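Informe final de proyecto: dónde cuelga la ropa quien no tiene armario
Asignatura: Diseño y vida doméstica
Grupo: Kenza Ashour, Arvo Hyvönen, Fatemeh Kiani
Tutora: Minttu Kettunen
20 de enero de 2022
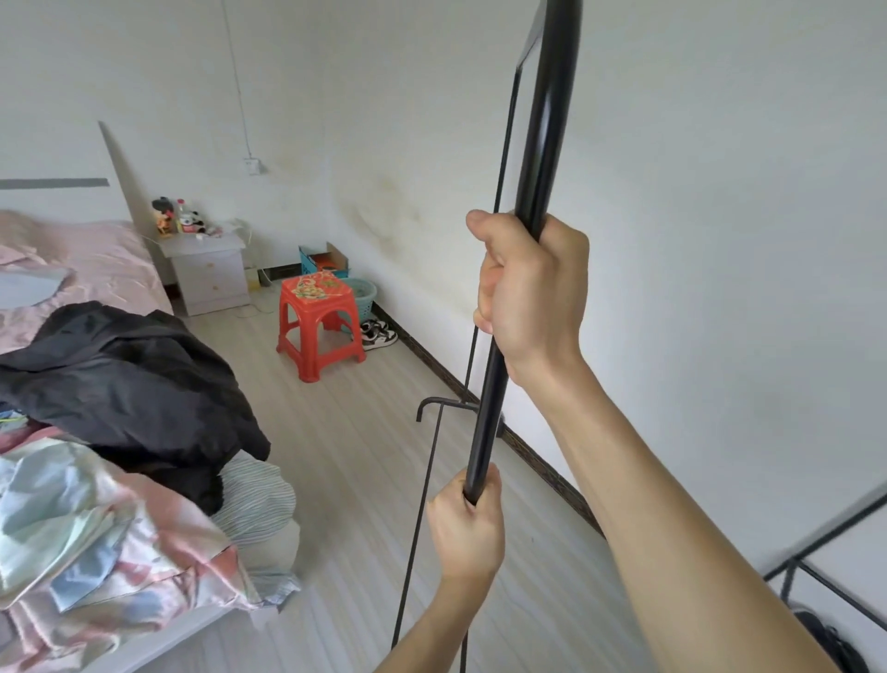
Figura 1. Las dos manos en el tubo negro del perchero, junto a la cama.

1. Punto de partida

El enunciado pedía estudiar un objeto doméstico «de uso cotidiano y escasa atención académica». Tras descartar el felpudo (lo había elegido otro grupo, con gran disgusto de Arvo), nos quedamos con el perchero metálico de pie, ese mueble que se compra para unos meses y acaba haciendo tres mudanzas.

Estudiamos seis habitaciones de alquiler sin armario empotrado, todas ocupadas por estudiantes. En cinco había perchero. En la sexta había una silla, que cumplía la misma función con menos pretensiones y que hemos dejado fuera del análisis, aunque Fatemeh votó en contra.

2. La habitación de la figura 1

Dedicamos más tiempo a esta habitación que a las demás porque nos permitieron mover muebles. Tiene paredes blancas, suelo de lamas gris claro que imitan madera y un rodapié marrón oscuro con dibujo que no pega con nada, lo cual, según nuestras entrevistas, es lo habitual en los rodapiés. Cerca del rincón hay una mancha entre marrón y gris en la pared. La inquilina la conocía de antes que nosotros y nos pidió que no la convirtiéramos en el tema del trabajo. Nos limitamos a anotar que nadie quiere apoyar ahí la ropa blanca.

La cama, con sábana rosa y un cabecero alto blanco con una franja gris, manda sobre todo lo demás. Lo que queda libre es el terreno que se disputan el perchero, un taburete y las piernas de quien vive allí. Un cable blanco baja por la pared del fondo desde el techo hasta una cajita a media altura y desaconseja, sin prohibirlo del todo, arrimar nada a esa zona.

3. Método

Primero medimos. Después preguntamos. Después volvimos a medir, porque Arvo había apuntado las primeras medidas en el reverso de un recibo y el recibo se lavó.

En cada habitación probamos el perchero en varias posiciones y pedimos a la persona que vivía allí que hiciera tres cosas: coger un abrigo, abrir la puerta y meterse en la cama a oscuras. La última prueba generó casi todos los datos interesantes y un moratón.

También desmontamos y montamos de nuevo los percheros cuyos dueños lo consintieron. Es una tarea para la que conviene usar las dos manos, una más arriba y otra más abajo en el tubo, y no hablar mucho. Los tubos negros brillantes quedan muy elegantes y conservan todas las huellas del proceso.

4. Resultados

4.1. Estabilidad. El perchero se tambalea más por cómo se carga que por cómo se fabrica. Los abrigos tienden a irse todos al mismo extremo, el más cercano a la puerta. Repartirlos resolvió el problema en cuatro de los cinco casos. En el quinto faltaba un tornillo, que apareció dentro de una bota.

4.2. Ubicación. La posición preferida fue junto a la pared y a los pies de la cama. La peor, detrás de la puerta, donde el perchero cabe perfectamente hasta que alguien entra.

4.3. Función real. Ninguno de los percheros se usaba solo para colgar. Vimos bolsas, toallas, un paraguas y unos auriculares que su dueño llevaba buscando desde antes de los exámenes.

5. Propuesta

Nuestra propuesta, que llamamos Matenar por falta de tiempo para pensar otro nombre, es una hoja plegable con instrucciones para colocar el perchero en una habitación pequeña: por dónde empezar a montar, cómo repartir el peso, cuánto espacio dejar para la puerta. La versión inicial ocupaba seis páginas. Minttu Kettunen nos la devolvió con una sola palabra, «menos», y la definitiva cabe en una.

La probamos con Sointu Jääskeläinen, que acababa de mudarse. Montó el suyo sin ayuda y luego lo puso detrás de la puerta.

6. Limitaciones

La muestra es pequeña y está formada por conocidos nuestros. No pudimos comparar con habitaciones con armario, ya que no conocemos a nadie que pague una. Tampoco hicimos seguimiento, de modo que ignoramos si los percheros siguen donde los dejamos.

7. Reparto del trabajo

Entrevistas y redacción: Kenza. Mediciones, las dos veces: Arvo. Hoja plegable y maquetación: Fatemeh. El tornillo lo encontró Fatemeh y pide que conste.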